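Uibo cambia la hora de recogida de sus bibliotecas de barrio

La medida empieza en noviembre y afecta a las salas de lectura de Keneck y Movley.
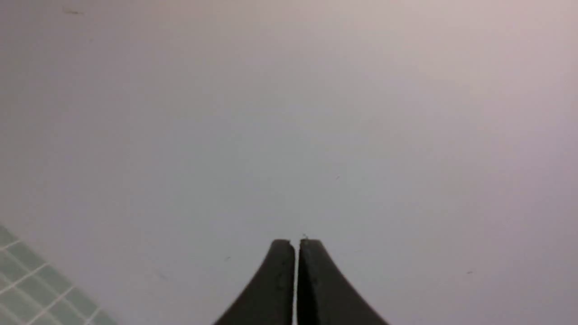 ¿Hasta qué hora se podrán devolver los libros?

Hasta las ocho y media de la tarde en las dos salas, y a cualquier hora en el buzón exterior de Keneck.

La red de bibliotecas de barrio de Uibo ha comunicado a sus lectores que desde noviembre el servicio de préstamo cerrará más tarde. Hasta ahora el mostrador terminaba su trabajo a las siete, una hora que para muchas personas era demasiado temprana. Quien salía del trabajo a las seis y media y vivía en la parte alta de la ciudad llegaba con la puerta ya cerrada.

El nuevo horario fue presentado en la sala de Keneck, con asistencia de unos 75 vecinos. La directora de la red, Agnese Ramanauskas, explicó que el cambio se estudiaba desde la primavera y que se retrasó por la falta de personal en el turno de tarde. Se han contratado dos personas a media jornada, una para cada sala.

«La gente nos pedía dos cosas, más horas y más silencio. Las horas las podemos dar ahora. Para el silencio necesitamos todavía las ventanas nuevas», dijo Ramanauskas al final de la reunión.

En la sala de Movley, que es la más pequeña, el horario de la mañana se reduce. Abrirá a las once en lugar de las diez. Esta parte de la medida no gustó a todos. Safta Radu, que lleva a sus nietos a la sección infantil antes de la comida, pidió que se mantuviera la apertura antigua por lo menos durante las vacaciones escolares. La dirección respondió que lo va a considerar para el verano, pero no para este invierno.

También cambian las condiciones del préstamo. Cada lector podrá llevarse cinco libros a la vez, cuando antes eran tres, y tenerlos en casa durante 20 días. La renovación se puede hacer por teléfono, en el mostrador o en la página de la red. No se podrán renovar los títulos que otro lector haya reservado. Las revistas del mes en curso siguen siendo solo para consulta en sala.

Las multas por retraso desaparecen. En su lugar, el lector que devuelve tarde no podrá pedir libros nuevos durante los mismos días que tuvo de retraso. Laine Avotiņš, bibliotecaria en Keneck, considera que es un sistema más justo, y contó que algunas familias dejaron de venir por una deuda muy pequeña que les daba vergüenza pagar. Las deudas anteriores quedan anuladas y no es necesario hacer ningún trámite.

El catálogo recibió durante el año pasado 1.002 títulos nuevos, entre compras y donaciones. La mayor parte son novelas y libros infantiles. Hay además una colección de manuales de jardinería que perteneció a la antigua escuela agrícola y que estuvo guardada mucho tiempo en cajas. Ya se puede pedir en préstamo, con excepción de los volúmenes con láminas, que se consultan en la mesa grande de Movley con cita previa.

Las donaciones se aceptan otra vez, solamente por las mañanas y en Keneck. La red pide que no se dejen bolsas delante de la puerta cuando la sala está cerrada. No se recogen enciclopedias, libros de texto ni cintas de vídeo.

Margus Bite, lector habitual y profesor jubilado, preguntó en la reunión por el club de lectura, que está parado desde antes del verano. La respuesta fue que volverá con el horario nuevo, a las siete de la tarde, y que lo dirigirá Flurina Strebel, traductora y vecina de Movley. El primer libro será una novela corta, todavía sin elegir. Las personas interesadas pueden proponer títulos en la hoja que está en el mostrador de las dos salas. El club es gratuito y no hace falta tener carné, aunque sin carné no se puede llevar el libro a casa.

El carné se obtiene en el momento, con un documento de identidad y una dirección en el municipio. Los menores de catorce años necesitan la firma de un adulto. Los carnés antiguos, de cartón, siguen siendo válidos hasta que termine el año, y después se cambiarán sin coste por los de plástico.

En cuanto a las ventanas, la obra de Keneck está adjudicada a la empresa Virkix y se espera para después del invierno. La sala no cerrará durante los trabajos, pero la zona de estudio pasará unas semanas al piso de arriba, donde hay menos mesas. Para los estudiantes que preparan exámenes se va a abrir una lista de reserva de asientos, y las normas de esta lista se publicarán en el tablón de la entrada.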